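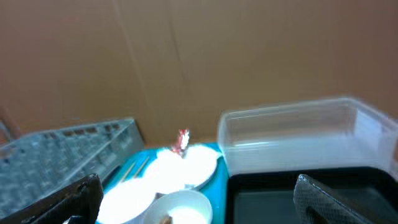
Writing to your representative from the kitchen table

I've been hosting letter nights at my place since September, and I've made every mess you can make with ink, stamps and soup. A few tips for anyone who wants to try it before the next vote on the background check bill.

Clear the table the night before. I mean completely, with the mail and the fruit bowl gone. Wipe it down and let it dry overnight. A damp spot will wreck a stack of envelopes faster than you'd believe (ask me about the Tuesday I lost a whole box!).

Eat first, write second. I tried it the other way and we had chili on a letter to the state senate. Now I do one big pot, bowls only, and everything goes to the sink before a single pen comes out. Bread is fine later on. Butter is not.

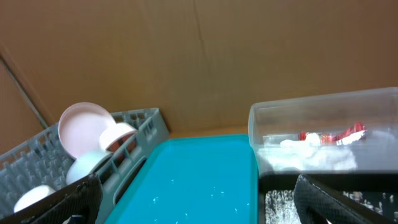 Ballpoints beat gel pens, by the way. Gel smears under your hand, and lefties like my neighbor Digby Tapsell end up with a blue wrist and a letter that looks like it was mailed in the rain. If you do get ink on a wood table, dab it with rubbing alcohol on a cotton ball and go easy — test it underneath first, it can lift the finish.

Put a card in the middle of the table with the bill number, the office address and the name of whoever represents your district. Check it that same day. I once had everybody writing to a guy who'd retired.
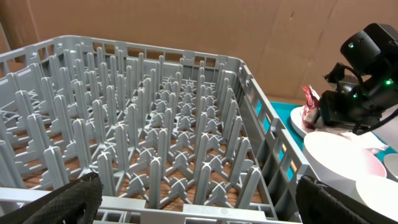 Gray dish rack with rows of upright pegs.

Keep letters short and in your own words. Say where you live, say what you want done, give one reason that's yours. Damian Danzer writes 3 sentences and signs it, and he's had more replies than I have with my full pages. I still write full pages, I can't help it.

For stamps, a damp sponge in a saucer if you have the old lick kind, otherwise just rolls. Buy more than you need. We've sent 278 letters so far and I've run out twice.
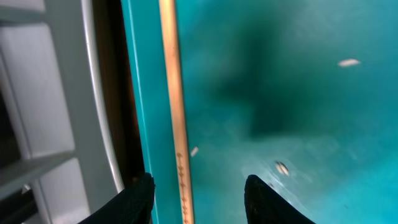

Last thing is storage. Shoeboxes work great, one for blank paper, one for finished letters, and a lid on each if you have a cat. Mine sit on top of the fridge until morning, and I walk them to the post office before work so they don't end up living up there for a week.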